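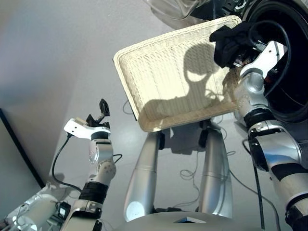 Clube Micológico de Bradano, Secção de Arquivo e Dados

Stukik: registos de campo de cogumelos silvestres
README e ficha do conjunto de dados
Última revisão deste documento: 11 de julho de 2022

Resumo

O Stukik reúne 1.577 observações de cogumelos anotadas à mão pelos sócios do clube e transcritas para uma tabela. O nome vem da pasta de cartão onde as folhas estavam guardadas, que trazia a palavra escrita na lombada a caneta azul. Perguntámos aos sócios mais antigos o que queria dizer e recebemos várias respostas, todas muito seguras e incompatíveis entre si. Ficou o nome.

Os registos cobrem pinhais, soutos, lameiros, bermas de estrada e um jardim particular cujo proprietário era sócio e anotava com devoção tudo o que lhe nascia no relvado. Quem quiser estudar a flora fúngica da região encontrará aqui material útil. Quem quiser estudar o relvado encontrará uma das séries mais completas do arquivo.

AVISO: este conjunto de dados não serve para decidir o que se come. Muitas identificações foram feitas a olho, ao fim da tarde, por pessoas com fome. O campo «comestível» existia nas folhas originais e foi retirado de propósito. Pedidos para o repor serão lidos com atenção e recusados.

Conteúdo da pasta

observacoes.csv — a tabela principal, uma linha por observação.
locais.csv — lista de topónimos com a freguesia correspondente, quando se conseguiu apurar.
nomes_populares.csv — correspondência entre nomes usados nas folhas e nomes científicos.
notas_transcricao.txt — decisões, dúvidas e discussões da transcrição, por ordem de azedume.
LICENCA.txt — o que diz o título.

Os ficheiros CSV estão em UTF-8 e usam ponto e vírgula como separador. Se os acentos aparecerem trocados por símbolos estranhos, o problema está na forma como a folha de cálculo abriu o ficheiro. Importe-o em vez de fazer duplo clique. Por favor, não o grave por cima e no-lo devolva «corrigido»; já temos uma colecção dessas versões.

Campos de observacoes.csv

id
Número sequencial. Não tem significado e não segue a ordem das saídas. Foi atribuído pela ordem em que as folhas saíram da pasta, e a pasta já tinha caído ao chão.

data_original
A data tal como foi escrita. Inclui entradas como «véspera do magusto», «depois da chuva» e «mesmo dia que a anterior», esta última em folhas cuja anterior se perdeu.

data_normalizada
Formato ano-mês-dia, preenchida apenas quando a data original o permitia. Se só se conhece o mês, o dia fica em branco. Não se inventaram dias.

local
Topónimo, na grafia da folha. «Atrás da casa do Joshi» é um local perfeitamente definido para quem conheceu a casa e corresponde em locais.csv a uma linha com a freguesia. «O sítio do costume» também aparece com frequência e não corresponde a nada. Sabemos de fonte segura que cada anotador tinha um sítio do costume diferente e que morreria antes de o indicar num mapa.

nome_anotado
O nome usado pelo anotador, popular ou científico, com os erros incluídos.

nome_aceite
Nome científico atribuído na revisão. Em caso de dúvida fica pelo género. Em caso de dúvida maior fica vazio.

habitat
Texto livre. As árvores próximas estão quase sempre indicadas; o solo, quase nunca.

abundancia
Um de nove valores, herdados de uma escala desenhada por um antigo sócio e impressa no verso das folhas. Vai de «vestígio» a «profusão» e passa por distinções finas entre «algum», «bastante» e «apreciável» que nenhum anotador aplicou duas vezes da mesma maneira. Aconselhamos a agrupar os valores antes de fazer qualquer análise e, depois de os agrupar, a desconfiar do resultado.

confianca
Atribuída na transcrição: alta, média ou baixa. Refere-se à leitura da letra. Uma entrada pode ter confiança alta e dizer um disparate perfeitamente legível.

Como foram recolhidos os dados

Os sócios levavam folhas impressas para as saídas de campo e preenchiam-nas no local, ou no café, ou em casa já sem o cogumelo. As instruções do verso pediam uma folha por local visitado. Houve quem usasse uma folha por ano, com letra cada vez menor e setas a ligar as margens. O arquivo tem 200 folhas aproveitáveis; as restantes apanharam humidade e, num caso que tratámos com algum respeito, bolor.

O grosso das saídas fazia-se em Novembro, o que se nota em qualquer gráfico. Um pico nesse mês diz alguma coisa sobre os fungos e bastante sobre o calendário do clube. A primavera está mal representada e o verão quase só existe no relvado já mencionado.

Não há registos de ausência. Uma saída em que não se encontrou nada não dava origem a folha nenhuma, a não ser quando o anotador queria queixar-se do tempo. Essas queixas estão transcritas em notas_transcricao.txt e não na tabela, apesar da insistência de quem as considera dados meteorológicos.

Transcrição e revisão

A transcrição foi coordenada por Jaqueline Salinas e cada folha passou por 2 leitores independentes. Quando discordavam, a folha ia para uma pilha. Quando a pilha ficou mais alta do que o candeeiro, passou a haver reuniões.

Regras seguidas:

Transcreve-se o que está escrito, mesmo que doa.
Abreviaturas desdobram-se só quando não há alternativa razoável. «Bol.» ficou como género Boletus no nome aceite, com a reserva de que um dos anotadores chamava «Bol.» a tudo o que tivesse poros.
Palavras riscadas não entram na tabela. Se o riscado for mais plausível do que a emenda, regista-se nas notas.
Manchas de vinho não se transcrevem.
Ilegível escreve-se [ileg.]. Não se completa de memória, nem sequer quando se esteve lá.

A revisão taxonómica seguiu os nomes em uso à data do trabalho. Alguns terão mudado entretanto, que é o passatempo dos taxonomistas. O campo nome_anotado mantém-se intacto em todas as versões, pelo que será sempre possível refazer a correspondência.

Problemas conhecidos

Míscaros. A palavra cobre espécies diferentes conforme a terra de quem escreve, e os sócios vinham de várias terras. Onde a folha não traz outra pista, nome_aceite está vazio. Recebemos sobre esta decisão mais correspondência do que sobre todas as outras juntas — parte dela em maiúsculas.

O caderno Hedcombe. Um conjunto de registos chegou-nos num caderno à parte, em inglês, assinado apenas «Hedcombe», com habitats descritos minuciosamente e locais omitidos por completo. A letra é belíssima. Os registos estão incluídos com o campo local vazio e a indicação «caderno» no início do habitat. Se conhece a pessoa, diga-lhe que gostaríamos de conversar.

Duplicados. Quando vários sócios iam à mesma saída, anotavam por vezes o mesmo cogumelo, com abundâncias diferentes e uma certa rivalidade. Só eliminámos os duplicados em que texto, data e local coincidem. Os outros ficaram.

Coordenadas. Não há, nem vai haver. Parte dos sócios autorizou a publicação das folhas com essa condição expressa, e um deles quis lê-la em voz alta antes de assinar.

Anotadores. Os nomes foram retirados. Não existe um código por anotador, portanto não é possível corrigir estatisticamente os vícios de cada um. Quem conhece o clube reconhecerá alguns pelo estilo; agradecemos que guarde a descoberta para si.

Usos adequados

Ensino, exercícios de limpeza de dados (há para todos os gostos), estudos sobre nomes populares, consulta histórica sobre a presença de um género na região, comparação de calendários de frutificação com as cautelas já referidas.

Usos desadequados

Estimativas de população, modelos de distribuição com pretensões, perícias, apostas e jantares.

Correcções

Envie as correcções para a Secção de Arquivo e Dados, indicando o id da linha, o campo, o valor que lá está e o que propõe. Mensagens do tipo «há vários erros nos Lactarius» são provavelmente verdadeiras e não nos servem de nada. As folhas originais podem ser consultadas na sede, mediante marcação e com as mãos lavadas.

As correcções aceites entram na versão seguinte. Não há calendário de versões. A próxima sai quando a pilha voltar a chegar ao candeeiro.

Citação sugerida

Clube Micológico de Bradano, Secção de Arquivo e Dados. Stukik: registos de campo de cogumelos silvestres. Transcrição coordenada por Jaqueline Salinas.

Licença

Uso livre com indicação da fonte. As versões modificadas devem dizer que o são e mudar de nome. O aviso sobre consumo tem de acompanhar qualquer cópia, integral ou parcial, incluindo as que se destinem a amigos.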